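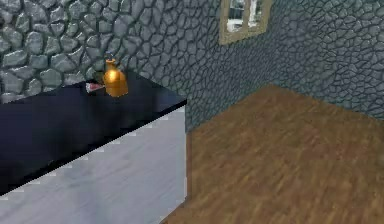
**Protokoll Zellenrunde Ambrose, Mai**

Dabei: Fabrice Guillot, Humaira Usmani, Abilio Aguirre, Ayana Gebremichael und ich (Florêncio Pacheco, schreibe mit, also Beschwerden bitte an mich)
Beginn 9:15 Uhr, Kaffee war schon alle

**1. Greifer**

Abilio hat Ambrose gestern aufgeschraubt und die linke Fingerführung getauscht. Die alte hatte so viel Spiel, dass man sie mit dem Daumen hin und her schieben konnte – ich hab's probiert, ist wirklich kein schönes Gefühl! Die neue kommt von Jimeck und sitzt stramm. Fett ist drauf, Schrauben sind mit Lack markiert. Humaira möchte, dass wir die Führung künftig alle 1.000 Griffe anschauen und das auch aufschreiben. Fabrice fand das zu oft, wir haben eine Weile hin und her diskutiert und machen es jetzt erst mal so, bis zur nächsten Runde.

Die rechte Führung ist noch die erste. Abilio bestellt gleich eine mit, dann liegt sie wenigstens im Schrank.

**2. Kabel am Handgelenk**

Ticket 189, unser alter Bekannter. Das Kabel scheuert immer noch, wenn das Handgelenk ganz nach innen dreht. Ayana hat einen Bügel gedruckt, der hält das Kabel ein Stück weiter weg, und ich durfte ihn halten, während sie geschraubt hat (mein Beitrag zur Robotik in diesem Monat). Jetzt brauchen wir ein paar lange Fahrten am Stück, vorher mache ich das Ticket nicht zu.

**3. Küche im Simulator**

Da haben wir am längsten gesessen. Wir wollen jede Änderung an Ambrose zuerst in der simulierten Küche fahren und danach an der echten Zelle, und dafür muss in der Simulation das Armmodell stimmen. Stimmt es gerade nicht: Die neuen Finger sind länger als die alten, im Modell stecken aber noch die alten Maße. Ayana trägt die neuen ein und rechnet den Greifpunkt neu. Fabrice prüft parallel die Nullstellung der Basis, die war nach dem letzten Update von Pludon um 15 mm verschoben. Keiner von uns hatte das gemerkt, bis Ambrose im Simulator beherzt in die Arbeitsplatte gefahren ist.
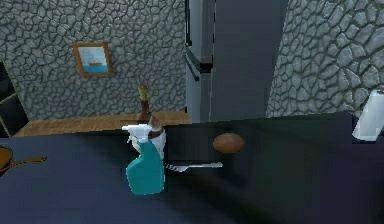 Beim Anfahrwinkel waren wir uns schnell einig, dass der Standardwert von vorn nicht für alles taugt. Die braune Flasche mit der goldgelben Folie am Hals steht direkt hinter der Sprühflasche, und wer da stur geradeaus greift, räumt erst mal die Sprühflasche ab. Humaira schlägt vor, um 19 Grad gedreht anzufahren und oben am Hals zu greifen. Bei der Gabel bleibt es beim Griff von oben, am Stiel, der zeigt ja nach rechts von der Sprühflasche weg, da ist Luft. Und die Kartoffel nehmen wir für den ersten Test mit den neuen Fingern, rund und gutmütig, wie sie ist. Abilio war für die Pfanne, wurde überstimmt, hat es mit Fassung getragen.

Offen ist noch, was wir mit der Greifkraft machen. An der echten Zelle hat Abilio sie nach dem Tausch heruntergesetzt, im Simulator steht der alte Wert. Ich bin dafür, beides in eine gemeinsame Datei zu legen, sonst suchen wir in vier Wochen wieder einen halben Tag! Fabrice schaut, ob das geht.

**4. Not-Halt und Putzen**

Der Taster am Schaltschrank hakt beim Entriegeln. Auslösen tut er sauber, haben wir zweimal getestet. Ich rufe trotzdem bei Prustby an und frage nach Ersatz. Die Filtermatte im Schrank war grau und pelzig, Humaira hat sie gewechselt und die alte zur Abschreckung herumgezeigt.

**Wer macht was**

- Abilio: zweite Fingerführung bestellen
- Ayana: Fingermaße und Greifpunkt im Modell, danach Kartoffeltest im Simulator
- Fabrice: Nullstellung, gemeinsame Datei für die Greifkraft
- Humaira: Anfahrt mit Drehung ausprobieren, Liste für die Führung an den Schrank hängen
- ich: Prustby anrufen, Kabel beobachten

Schluss war um 10:40 Uhr. Nächstes Mal bringt Fabrice den Kaffee mit.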